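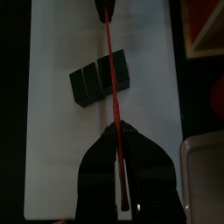

A gripper holds a red rod over a white board during work by the Lurneck robotics club.

Lurneck students ready arm for Hadedthorpe meet
April 17, 2020

The robotics club at Lurneck High School has finished the handling program for its entry in the Hadedthorpe Student Automation Challenge, the school said in its spring activities report.

Teams must program an arm to pick up rods and blocks and place them on a board without help from an operator. Each run is scored out of 100, with points taken off for dropped parts and for going over the time limit.

The club began the project in January with a $2,979 grant from the Rezaei Fund, which pays for technical programs at schools in the county. Most of the money went to motors and a replacement controller. Students wrote the software themselves and keep a shared log of every practice run – 263 had been entered when the report was written.

Rods have given the team more trouble than blocks. A rod gripped too far from its middle tends to tilt when it is lifted, and the students changed the approach angle twice before settling on the current one.

The club's entry is named Praluvier and will compete in the open division. Teams in that division may use any arm they like but must submit their code in advance. Scores from the qualifying round will be posted on the school's website, and the club is taking new members for the fall term.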